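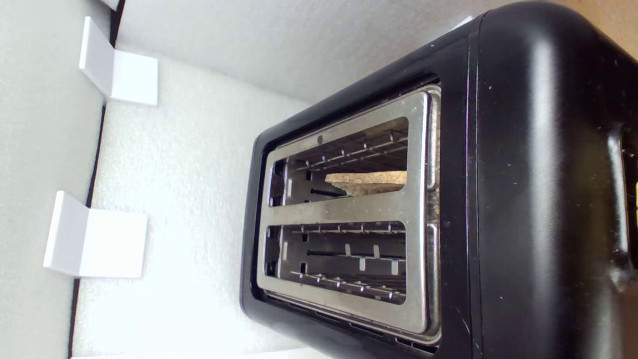
Mellor Archive invites applications for the position of Reissue Coordinator, a full-time post within its Recorded Music Department. The department prepares new editions of albums that have fallen out of print, with a particular focus on heavy metal, hardcore and related styles released on small labels before 2000. The work is detailed and often slow, and much of it takes place at a desk with headphones on. Staff share one listening room, one scanning room and a modest kitchen, and the department expects all of its members to look after these spaces together. The successful candidate will report to the Head of Reissues, Sherif Benmoussa.

About the position

The Reissue Coordinator will manage each edition from the first rights inquiry to delivery of the finished parts to the pressing plant. The current program is built on the catalog of Grunda, a label that closed with 304 master tapes in storage, many of them without track sheets. A second program, covering the demo recordings and rehearsal tapes of the band Steria, will begin in August. Experience with either catalog is welcome but is not required.

Duties

Locating and contacting former band members, producers, managers and heirs in order to confirm rights and credits
Preparing tape transfer requests and checking the resulting files against the original releases
Commissioning liner notes and interviews, and editing them for print
Gathering photographs, flyers, lyric sheets and original artwork, and recording the owner of each item
Proofreading sleeves, booklets and labels for vinyl, CD and cassette editions
Keeping the production schedule current and reporting delays to the Head of Reissues
Answering questions from collectors, journalists and record stores

Requirements

Applicants must have at least two years of paid experience at a record label, music archive, distributor or music magazine. A good working knowledge of metal from the 1980s and 1990s is essential, as is the ability to write clear and correct English. Applicants should be comfortable speaking with musicians about contracts and unpaid royalties, which can be a sensitive subject. Knowledge of audio restoration software is an advantage. A second language, especially Swedish, German or Portuguese, is also an advantage.

No degree is required. Former or active musicians are encouraged to apply, provided that they declare any interest in the catalogs named in this notice.

Terms

The position is offered for 24 months, with a probation period of 90 days. Renewal depends on funding. Working hours are 9:30 a.m. to 5:30 p.m., with occasional evening calls to contributors in other time zones. The post is based at the Mellor building and is not suitable for fully remote work - master tapes may not leave the premises - although one day per week may be worked from home after probation. Staff receive one copy of each edition they have worked on.

How to apply

Please send a resume, a cover letter of no more than two pages and one writing sample to the Recorded Music Department. The sample may be a review, an interview or a set of liner notes, published or unpublished. Audio files should not be sent at this stage.

Shortlisted candidates will be invited to an interview of around 90 minutes, which includes a short proofreading exercise. Candidates who need adjustments for the interview should mention this in the cover letter. Questions about the position may be addressed to Mr. Benmoussa through the department office.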